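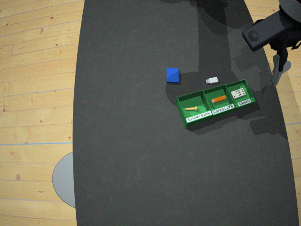
## 1. Purpose of the project

Our group was asked to prepare a buying plan for a sorting cell in the teaching laboratory. The cell will have one robot arm with a gripper, and its work is to put small parts into a tray with labelled compartments. The department wants to know what must be bought, what can be rented, and in which order. Before we asked for any prices, we planned the cell in simulation, so all the choices in this report were made on the screen first.

The group members are Jonalyn Cruzado (layout), Walid Ghanem (costs) and Amos Boateng (gripper and cameras). Our supervisor is Clyde Hutchins.

## 2. Space and furniture

The first version of our list had only the arm and the gripper on it. Mr Hutchins returned it to us and asked where the arm will stand. This was a fair question. The table is now a separate line in the budget, together with the pedestal, the fixing bolts and the shelving. We did not know before that a table for an arm must be chosen by its stiffness, and that an ordinary office table can shake when the arm stops quickly.

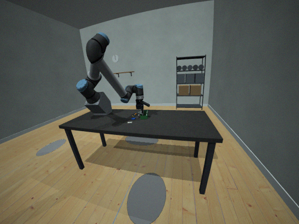 Jonalyn compared a table from Piller with one made to order by Ruiz-Ortega. The second is more expensive, but the holes for the pedestal are already drilled and the delivery is included. If we choose Piller, we must pay the university workshop for the drilling, and the workshop is closed for a part of June. We recommend Ruiz-Ortega for this reason.

For the shelves we have kept a small amount only. Storage is easy to add later.

## 3. Rent or buy the arm

We received two offers. Kemurent rents the arm by the month, with service. Pravisitz sells it, and the delivery time is 14 weeks after the order. Walid calculated both for the full period of the course, and the rent came out 32 per cent higher than the purchase. For only one term the rent is cheaper.

The delivery time is the real difficulty. If the order is signed late, the first student group will have no arm. We therefore propose to rent for the first term and to place the order at the same time. It costs more in total — we have written this openly in the budget table — but the course can begin when it is planned.

## 4. Gripper, cameras and small parts

A gripper with two fingers is enough for our parts. Amos asked for spare fingertips in the same order, because they are the parts which students will damage first. He also asked for a camera on the wrist as well as a fixed one over the table.
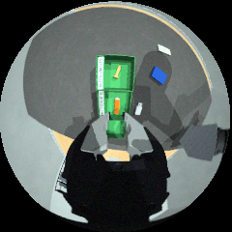 The wrist camera was the most discussed item in our Wednesday meeting. Lovely Espiritu from the laboratory office asked if it can wait until the second year. We think it cannot, as the cable must be laid along the arm during the installation, and a second visit of the technician is charged separately. The lens can be a simple one.

Trays, labels, bolts and batteries are in the line "consumables". The tray can be printed in our own laboratory.

## 5. Open points

- The insurance for the rented arm is not clear. Kemurent has not answered yet.
- The price of the pedestal is from an old catalogue.
- Safety scanner: to be decided by Mr Hutchins.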